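Ticket 2939 — Pince portative : perte de suivi au pliage
Projet étudiant Pindum, atelier robotique de Nosidville
Ouvert par : Pao-chu Chang
Composant : acquisition / synchronisation
Priorité : normale
État : résolu, surveillance en cours

Symptôme

Sur les séquences « pliage de linge », la trajectoire reconstruite de la pince droite se fige puis saute de plusieurs centimètres. Le script de conversion rejette alors l'épisode entier avec le message « pose discontinuity, episode dropped ». Les séquences « rangement de couverts » enregistrées avec le même matériel passent sans erreur.

Configuration

Deux pinces tenues à la main, une caméra grand-angle sur chacune. Logiciel d'acquisition Besidine, branche du club, non modifiée depuis avril. Carte mémoire formatée avant la séance. Conversion faite sur le poste fixe de l'atelier.

Premières vérifications

Relecture du journal de conversion : 38 épisodes soumis, 5 rejetés. Les cinq rejets concernent la pince droite. Aucun rejet sur la gauche.

Horodatage : l'écart entre les deux flux reste constant du début à la fin de chaque épisode. Pas de dérive, pas d'image perdue. L'hypothèse d'une carte trop lente est écartée.

Étalonnage de l'objectif : refait sur mire, erreur de reprojection identique à celle du fichier précédent. L'ancien fichier est conservé pour ne pas changer deux paramètres à la fois.

Permutation des cartes mémoire entre les deux pinces : le défaut reste à droite.
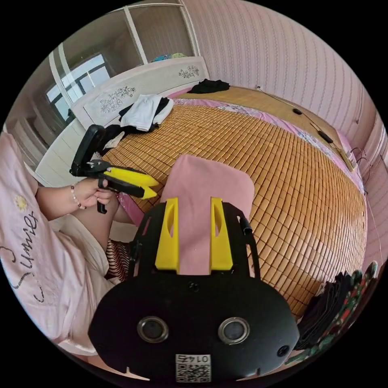
Le suivi visuel dépend des points d'intérêt extraits du fond, et le masque de la pince doit exclure tout ce qui bouge avec la caméra. Avec le masque livré par défaut, seuls les doigts sont couverts. Or la plaque noire occupe tout le bas de l'image et porte des détails très contrastés : deux ouvertures rondes cerclées de métal, l'autocollant QR 0145 au bord. L'extracteur s'y accroche volontiers. Le fond pose une seconde difficulté. La natte en bambou est une grille serrée de petits rectangles, et l'appariement peut confondre un carreau avec son voisin. Quand le tissu tenu entre les doigts cache une partie du reste, les points immobiles de la plaque et les faux appariements de la natte peuvent devenir majoritaires.

Test 1 — masque étendu

Masque redessiné à la main pour couvrir la plaque entière, autocollant compris. Reconversion des cinq épisodes rejetés. Trois passent. Les deux autres échouent encore, avec un saut plus court et plus tardif.

Sur l'épisode témoin, le nombre de points retenus dans la première image utile est de 3970 avant correction. Après correction il baisse, ce qui est attendu, puisque les points de la plaque ne comptent plus.

Test 2 — seuil d'appariement

Ratio de Lowe abaissé de 0,8 à 0,7 dans le fichier de configuration. Un des deux épisodes restants passe. Temps de conversion inchangé à l'œil. Un ratio plus bas encore fait échouer l'initialisation sur un épisode auparavant valide : ne pas descendre sous 0,7 pour l'instant.

Test 3 — drap uni sur la natte

Nouvelle prise courte, même geste, natte recouverte d'un drap uni. Résultat moins bon : initialisation lente, suivi perdu dès que la pince s'approche du lit. Le motif répétitif gêne l'appariement, mais l'absence de motif ne laisse presque rien à suivre. Piste abandonnée.

Commentaire de Grigaitė

As-tu vérifié que le masque est chargé à la bonne résolution ? Chez nous il était lu en demi-taille et décalé vers la gauche, sans aucun avertissement.

Réponse de Pao-chu Chang

Vérifié, la résolution est bonne. En revanche le chemin du masque était relatif : lancé depuis un autre répertoire, le script reprend le masque par défaut en silence. Le dernier épisode en échec avait été converti de cette façon. Relancé avec le chemin absolu, il passe.

Correction appliquée

Masque étendu versé dans le dépôt, chemin absolu dans la configuration, ratio à 0,7. Le script s'arrête désormais avec une erreur si le fichier de masque est introuvable. Lot complet reconverti le 24 novembre 2018, aucun rejet.

Consignes pour les prochaines prises

Commencer chaque épisode par un balayage lent de la pièce, tête de lit et meubles inclus, avant de saisir le tissu. Éviter de plonger la caméra vers la natte pendant ce balayage. Noter le numéro de la pince dans le nom du lot — le champ prévu dans l'interface n'est pas exporté.

Reste à faire

Générer le masque à partir du modèle CAO. Vérifier si la pince gauche profite aussi du nouveau ratio. Ouvrir un ticket séparé pour le champ non exporté.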